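About Menmont College

Menmont College is an independent adult learning centre offering evening and weekend programs in languages, bookkeeping and community interpreting. The College was founded by Erlinda Catacutan, who began with a single class in workplace English above the Merow Street pharmacy. Enrolment now stands at 334 learners across 15 programs.

Our Purpose

The College exists to serve adults whose schooling was interrupted, or whose qualifications were earned overseas and are not yet recognised here. Instruction is given in small groups. Learners may enter a program at the start of any term and may defer once without penalty — a provision much used by shift workers and parents of young children.

Teaching and Facilities

Classes are held at the Zhong Building, with a smaller campus at Vatow open on Saturdays. Each learner has borrowing rights at the College library and access to the study centre until 9 pm on weeknights. Written work is returned with comments within a fortnight.

Magenta marker, three views

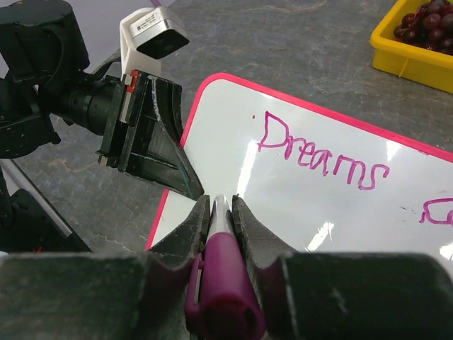
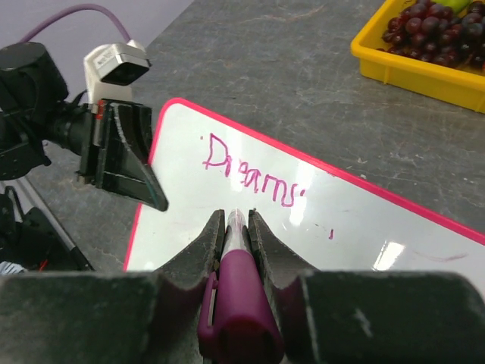
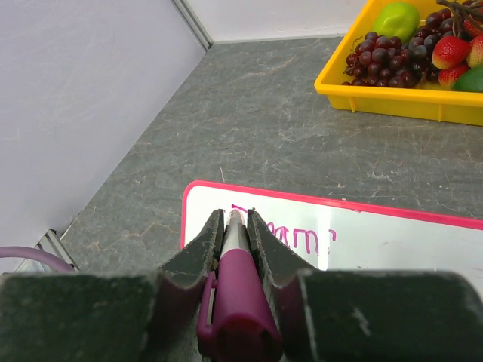
Our Staff

Kourosh Ebrahimi, Principal, joined the College as a teacher of Persian and was appointed to his present position by the Board. Xiaoqing Mao directs the interpreting program and supervises practical placements. Kiprono Tanui is responsible for bookkeeping and numeracy. Enquiries about enrolment, fees and recognition of prior study should be directed to the Registrar, Mingxuan Qiu.

Fees and Assistance

A non-refundable deposit of $400 is payable on enrolment in certificate programs. Concession card holders are exempt. Bursary applications for the following year close in November — late applications are held over to the next round.

Governance

The College is a not-for-profit association governed by a Board elected at the annual general meeting. Copies of the constitution and the most recent annual report are available from the front office on request.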